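Besuch im Greiferlabor von Berkon, Tromside

Nach der Begrüßung ging es direkt in den ersten Stock, wo die Simulationsplätze stehen. Berkon vergleicht dort seit Januar Greifer für unregelmäßig geformte Teile, zunächst am Rechner und danach an der Zelle im Erdgeschoss. Angus MacAulay leitet die Versuche und führte unsere Gruppe von 14 Personen durch beide Bereiche.

Zur Auswahl standen ein Fingergreifer von Sandhu und ein älteres Modell aus dem eigenen Haus. Beide werden mit demselben Arm und derselben Steuerung gefahren. Pro Greifer und Objekt laufen 400 Griffe in der Simulation, insgesamt kommt das Labor für diesen Vergleich auf 4.000. Die Objekte sind grob vernetzte Körper mit Ausbuchtungen, Knubbeln oder Zacken. An glatten Quadern sieht man laut MacAulay kaum Unterschiede.

Zwei Ansichten aus der Simulation, eine nah am Objekt und eine auf den Arm:

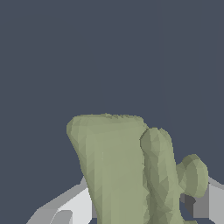
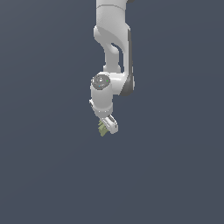
Die Auswertung übernimmt Flidholm, eine Eigenentwicklung. Sie protokolliert Schließkraft, Kontaktpunkte und Lage des Objekts nach dem Anheben. Ein Griff zählt, wenn das Teil 30 Sekunden gehalten wird. Der Sandhu lag bei schmalen Teilen vorn, der hauseigene Greifer bei breiten. Genaue Quoten wollte man uns noch nicht mitgeben, weil die Reibwerte gerade neu eingestellt werden.

Mehrere Besucher fragten nach der Übertragbarkeit. MacAulay räumte ein, dass weiche Teile in der Simulation bisher starr gerechnet werden und die Ergebnisse dort zu günstig ausfallen. Bei der Kamera hat man sich auf eine Position am Handgelenk und eine feste von außen geeinigt. Eine dritte von oben brachte wenig und kostete Rechenzeit.

Im Erdgeschoss durften wir die Steuerung selbst bedienen. Das Handgerät ist schwer, die Menüs sind übersichtlich. Beim Wechsel des Greifers muss der Werkzeugmittelpunkt noch von Hand eingetragen werden.

Der nächste Besuchstermin steht noch nicht fest. Anmeldungen nimmt das Sekretariat in Tromside entgegen.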